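Oct 6, 2024

Slept badly, up at four. Rain until lunch, so the walk to Loment got put off again. Called Farzad Heydari about the train tickets – he wants the early one, I want the 10:00. We left it there. 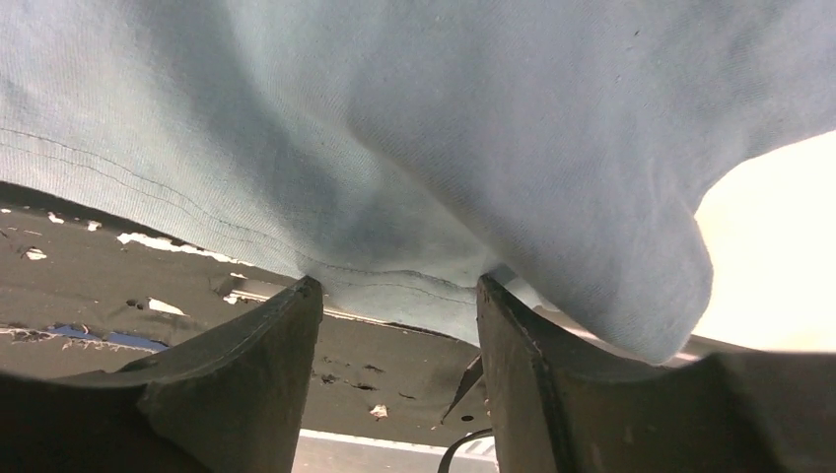 Blue-gray knit, the hem stitching.

Paid the dentist. Soup for lunch, the last of the batch from the freezer. Read three chapters of the canal book and lost the thread after the second. Must return it before the fine starts – it has been here since August.
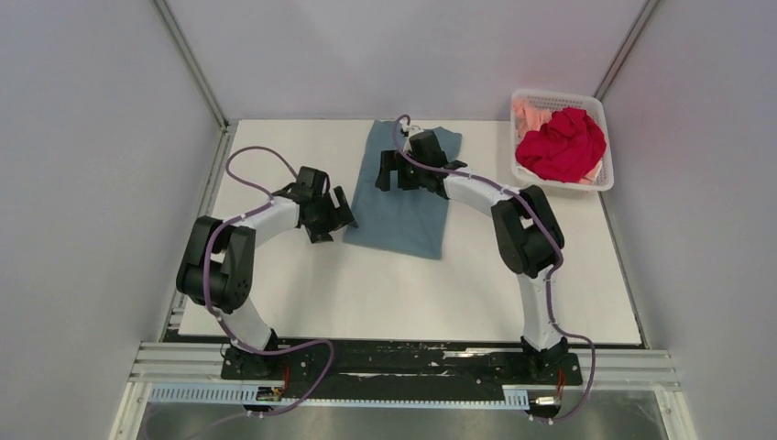 Spread out on the white table.

Dry by evening. Walked to the bridge and back. Knee fine going, sore coming home.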